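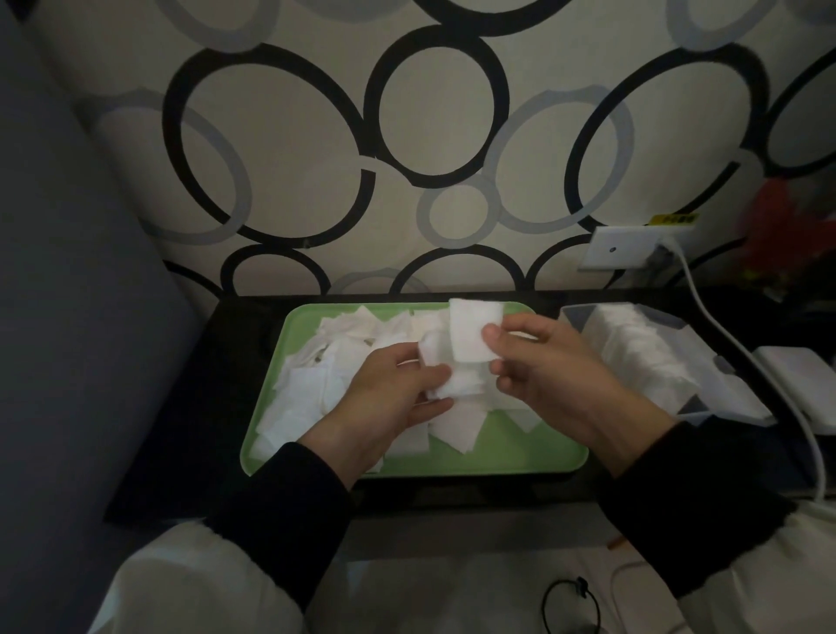
1 min read

Minutes, Lekwood Tenants' Action Group, 1/23/26

I'm typing these up from my scribbles, so yell out if I've got you down wrong. Charmaine Molefe chaired, Ikechukwu Shehu sent apologies (night shift again).

December minutes accepted, once we'd fixed the spelling of Ntuli Street.

Rent freeze petition: 1,198 signatures! Charmaine wants to hand it in at the Lestow office in person — no emailing it, they'll only lose it. Agreed.

Picket at Trakau Court: we went round and round on this one. Some of us wanted the footpath out the front, others the car park, and I said the car park's private so we'd be moved on in five minutes. Footpath it is. Ikechukwu had texted to say he'll bring the megaphone if someone else brings batteries.

Leaflets: 50 left. I'll print more, but I need the new wording first, please — Charmaine to send.

Legal observers: we've got two and would like more. Held over.

Kettle fund is empty. Bring your own teabags next time.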